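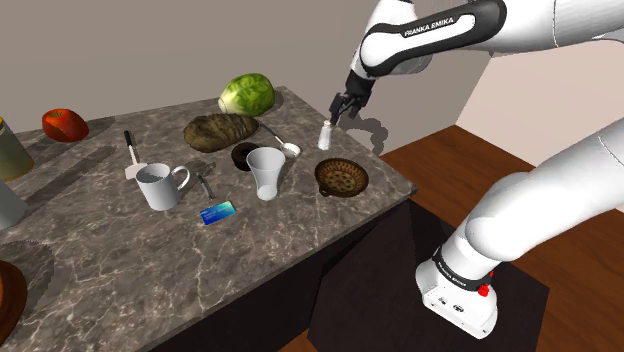 ## 4. Setting up a leadership review round

A review round collects feedback on one manager from peers, direct reports and the manager's own supervisor. You need the Program Lead role in Caltura. Team Leads can view a round but cannot open one.

### 4.1 Create the round

1. Sign in and select **Development > Review rounds > New**.
2. Enter the name of the manager under review. The name must match the staff list exactly.
3. Select a question set. The standard set, written by Gladys Chambi, has 26 questions. The short set omits the section on delegation.
4. Set the closing time. Rounds close at 5:00 p.m. in the manager's time zone unless you change this.
5. Select **Save as draft**.

**Note:** A draft round sends no messages. Reviewers are notified when the round is opened in 4.3.

### 4.2 Add reviewers

1. Open the draft and select **Reviewers**.
2. Add peers and direct reports by name or employee number. The upper limit is 10 reviewers per round.
3. Assign each reviewer to a group: Peer, Report or Supervisor.
4. Check the group totals. A group with fewer than three members is merged with the next one in the final report, except for Supervisor.

**Caution:** Supervisor comments are always shown with a name. Tell the supervisor before you open the round. 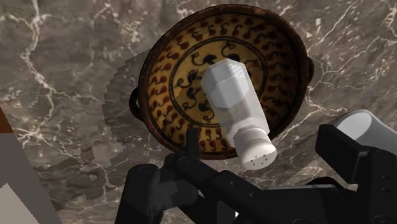
*Figure 4-2. Two-handled bowl on a marble countertop.*

### 4.3 Open the round

1. Select **Open**. Caltura checks the reviewer list against the staff list.
2. If message 712 appears, a reviewer has left the company or changed departments. Remove the entry and select **Open** again.
3. Confirm that the status reads *Collecting*.

Written answers are limited to 1000 characters each. Text past the limit is not saved.

**Caution:** The question set is locked once the status is *Collecting*. To change it, cancel the round and start again at 4.1. Answers already received are deleted.

### 4.4 Release the report

1. After closing, select **Prepare report**.
2. Read all written answers and hide any that identify a reviewer by name.
3. Select **Release to coach**. The manager gets access after the first coaching session is logged (see section 5).

Golteck sites using the older Stelmakh forms should contact Somtochukwu Ekpo before step 1.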